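Gramico Releases Plindell Water-Based Hardcoat for Oak Furniture

September - Gramico today announced the release of Plindell, a two-part water-based clear coat for factory-finished oak furniture. The product goes on sale to furniture makers and contract finishing shops this month in satin and matte sheens. A gloss version is in field trials and has no release date.

Plindell is a polyurethane dispersion supplied with a separate hardener. The two parts are mixed at the spray station shortly before use. It replaces Liltivow, the single-part coating Gramico has sold for interior wood since the company entered the furniture market. Liltivow will stay in the catalog for existing customers until current stock runs out, and technical support for it will continue after that.

The main change is in resistance to household liquids. Single-part water-based coatings can soften when coffee, hand lotion or alcohol-based cleaners stay on the surface. The hardener in Plindell links the resin chains as the film cures, and the cured film absorbs less liquid. In Gramico's internal testing, coated oak panels completed 577 wet-scrub cycles before the first visible loss of sheen. Panels finished with Liltivow under the same conditions completed 113.

The second change is in color. Oak contains tannins that can move into a water-based film during drying and leave brown or gray marks, most often along end grain and near glued joints. Plindell is designed to be used over Wiriya, a tannin-blocking sealer that Gramico already supplies. Wiriya is applied as one thin coat, sanded lightly, and followed by two coats of Plindell. The system does not add an amber tone of its own. Shops that want a warmer color should apply a stain or toner below the sealer and test it on scrap from the same batch of lumber.

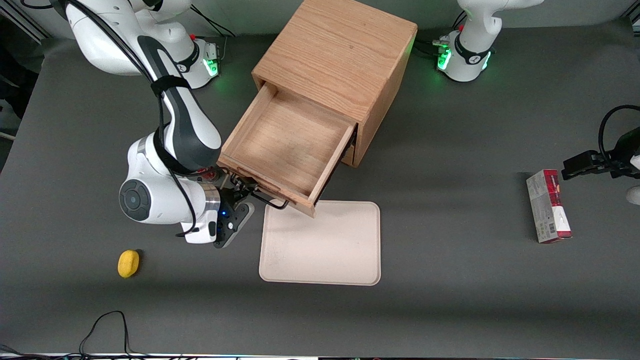
Light oak cabinet with drawer open and black metal bar handle.

Drawers and other moving parts need separate attention when a shop changes coatings. Film build on drawer sides reduces clearance, and two painted or lacquered surfaces held in contact can stick together, a fault known as blocking. Gramico recommends one coat of Wiriya and one coat of Plindell on drawer sides and interiors, with the full two coats kept for fronts, tops and outside panels. Handles and other hardware should be fitted after the coating has reached full hardness. Screws tightened into a soft film can leave a ring that shows when the hardware is later removed.

Plindell can be applied with air-assisted airless or HVLP equipment. Spray lines and guns must be stainless steel or plastic-lined. Pot life after mixing is four hours at normal shop temperature, and mixed material should not be returned to the original container. Parts can be stacked with paper or foam between them after 18 hours. Full hardness is reached after 14 days, and chemical resistance tests should not be run on finished parts before that point.

Shops moving from solvent-based lacquer should expect more grain raising on the first coat and a longer wait between coats. Air movement across the parts has a greater effect on drying time than temperature alone - closed drying racks with no fan will slow the process. Lacquer residue must be fully flushed from pumps and hoses before the first use.

Plindell is packed in one-gallon, five-gallon and drum sizes, with the hardener supplied in matching containers. The product data sheet, safety data sheets for both parts and a mixing chart are available from Gramico distributors. Sample kits containing Plindell, hardener and Wiriya can be ordered through the same channel. Orders received before noon on Wednesday ship the same week.

About Gramico
Gramico makes sealers, stains and clear coatings for the wood furniture, cabinet and flooring trades. Its products are sold through independent distributors.

Media and technical inquiries: Gramico Wood Coatings, Product Information Desk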